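Search this site
Search
6 min read

The mending revival and its missing hours

By Siobhán Cronin

My local library in Wivdale runs a mending night now. So does the church hall, and the bike shop, and a café that used to sell cake and still does but has put a darning mushroom on every second table. I have been to four of these evenings. I came home each time with one repaired garment and a growing suspicion that we are being sold something.

I should say that I mend. I learned from an aunt who turned collars, and I have a drawer of thread I will not finish in this lifetime. So my complaint isn't with the needle. It's with the claims made for it.

The first claim is that mending saves money. Last June I kept a tally, and I'd encourage anyone who writes cheerful columns on the subject to try the same. I fixed a pair of trousers at the knee, two jumpers, a pillowcase and a coat lining. The coat lining alone ate most of a long weekend. If I paid myself the wage a cleaner gets, that coat would now be the dearest thing in my wardrobe. People answer that you can't count your leisure that way. Fine, but then it's a hobby, and we should talk about it the way we talk about golf.

The second claim is that it will bring the clothing companies to heel. I don't see how. Skorov sells a plain cotton shirt for less than I pay for lunch. I bought one, washed it on cool, and the side seam opened before the end of the month. The fabric had so little in it that the repair tore away next to the stitches. You can't mend a thing that was never properly made, and the people who design these shirts know that better than I do. A roomful of patient citizens with embroidery hoops is no threat to them. Skorov's last catalogue even had a page on "visible mending", with a kit for sale.

The third claim bothers me most, because it comes wrapped in kindness. We are told mending is good for us. It slows us down, it connects us to our grandmothers. My grandmother mended by a forty-watt bulb after a day on her feet, and when ready-made sheets got cheap enough she never patched one again. She called it the best thing that happened to her that decade, ahead of the telephone. I have never met anyone who mended from need and speaks of it with a soft voice.

And who gets slowed down? At the four evenings I went to, nearly everyone with a needle in hand was a woman past fifty. The men who came brought things to be fixed. One had a duffel bag of his son's school clothes and went off to sit in the car. I don't blame the organisers for that, but I notice that the posters say "community" when they could more accurately say "unpaid".

McGrath Street used to have a proper alterations shop. It had two industrial machines, a steam press and a woman who could take in a jacket while you went for groceries. The rent went up and the shop became a place that sells candles. If the council wants fewer clothes in the tip, it could start by asking what it would cost to keep a shop like that open. What it did was print bookmarks with a drawing of a button on them.

Hiltetti, the outdoor label, does repairs in its own workroom and charges for them. I sent a rain jacket in. It cost me 80 dollars and took longer than promised, and the new zip is better than the old one. I grumbled at the price until I thought about what I was paying for: someone's trained hands, at a wage, in daylight. That seems to me a model worth arguing over, including the awkward question of who can afford it. People on low incomes can't, and telling them to sew in the evenings is a poor substitute for clothes that last.

So I'd like fewer pledges. I'd like a rule on seam strength and cloth weight, written by people who know cloth, with a fine attached that a company would feel. I'd like sewing back in schools, for boys as well, with enough machines that nobody spends the lesson in a queue. I'd like the repair shop to get the same rates relief as the gallery next door to it.

Until then I'll keep going to the church hall, mostly for the company, and I'll keep a straight face when I'm told I'm changing the world one sock at a time. The sock is fine. It had another winter in it and I like the colour.
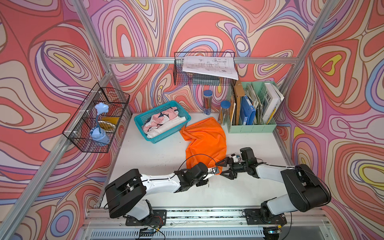
Hülya Kocabaş: I agree about the shirts but you're too hard on the mending nights. I couldn't thread a machine before I started going to ours, and now I hem my own curtains and my neighbour's too. She pays me, by the way. Your seam rule sounds lovely, but who is going to check every shipment that comes in?

Contact the editors | Copyright, all rights reserved | Back to top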